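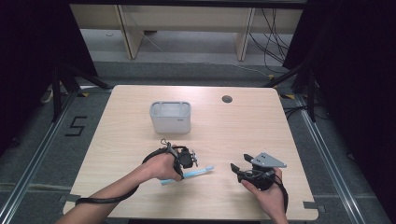 Notebook > Cells > Station 5 > July

Station 5, hand-held pair, service and re-zero

Started 8:40. The left unit had been reading wide since the end of last week, jaw opening about a millimeter more than the feeler gauge said. The right unit was fine on jaw opening but its tracking jumped whenever the wrist rolled past vertical. Took both off the job and did them together, because the logger won't start with one missing.

Left unit first. Pulled the cable at the body end and looked at the connector. One pin slightly pushed back. Reseated it with the small pick, plugged in, unplugged, plugged in again, reading unchanged. So the pin was a second fault and not the one I was after. Wrote it on the tag anyway.

Opened the body. Jaw slide had grit in it, gray fluff mostly, which will be the carpet. Wiped the rail with a dry swab, then a swab with alcohol, then one small drop of the light oil. Do not use the grease from the Reselex kit on these. It is meant for the linear rails and it goes stiff on a slide this small. Borislav Delić put it on the spare in spring and we had to strip it again.

The encoder magnet was loose in its cup. That was the fault. It turned with a fingernail. Cleaned the cup, set the magnet with a dot of the slow adhesive, lined up the mark, left it clamped until after lunch.

Right unit. The cord around the body had slackened and the cable could tug on the board inside when the wrist rolled. Unwound it, took out the twist, rewound it with the strain on the body. Checked the mounting plate while I was there. Two screws less than tight. Put thread lock on both and took them up by hand with the short driver. Plate does not rock now.

Zeroing, after lunch. Order that works, for whoever does it next:

Power the logger before the grippers. Wait for the steady light. Close the left jaws fully on nothing, hold, press zero. Same on the right. Open both all the way and read the counts. Left gave 728, right gave 731. Anything within 5 of each other is good enough for Plarklow. If one is far out, close and zero it again before you go looking for anything mechanical.

Then the pass test. Blue stick in the left gripper, near its end, right gripper comes in from the other side and faces it, jaws open. Take the stick, hold, hand it back. Keep forearms low and let the left cable lie in a loop on the table. If the cable is pulled straight it drags on the hand and the jaw trace gets a ripple in it that looks like a bad encoder. I lost most of a morning to that in the old room at Plestdale.

Ran the pass with the stick until I had 262 cycles logged on the counter. No dropped samples on the left. Three on the right, all in the first few minutes, none after I moved the logger's USB lead to the other port. Leave it in that port. Tracking jump on wrist roll did not come back, and I rolled it well past anything an operator would do.

The tub goes at the back of the table for the next task. It should sit left of the cable hole so the right hand has room to come down on it. I have not taped its position yet. Qian wants to try it a hand's width closer first, so ask before marking it.

Things left over:

- Tape on the front corners is still holding, but check it weekly. Lay the new strip before lifting the old one or we lose the table position.
- Cables hanging from the shelf unit behind need tying up. They are long enough to catch a foot. I had no ties left.
- Left connector pin to be watched. If it backs out again replace the whole plug, there is one in the drawer marked Reselex.
- Slide cleaning interval was set at 2,000 cycles. With this carpet that is too long. I have changed the sheet to half of that.
- Spare unit still has no magnet clamp. Do it the same way as the left one, slow adhesive, mark lined up, and give it the full four hours.

Borislav asked if the jaw pads should be swapped while the bodies were open. I looked at them and left them. The faces are even on both units and the stick does not creep in the grip when held for a minute. Pads are on the next order regardless.

Counts at shutdown, with jaws open: left 728, right 730. Logger off 16:50. Both units back on the hooks with the cables coiled large. Small coils are what started the trouble with the right one.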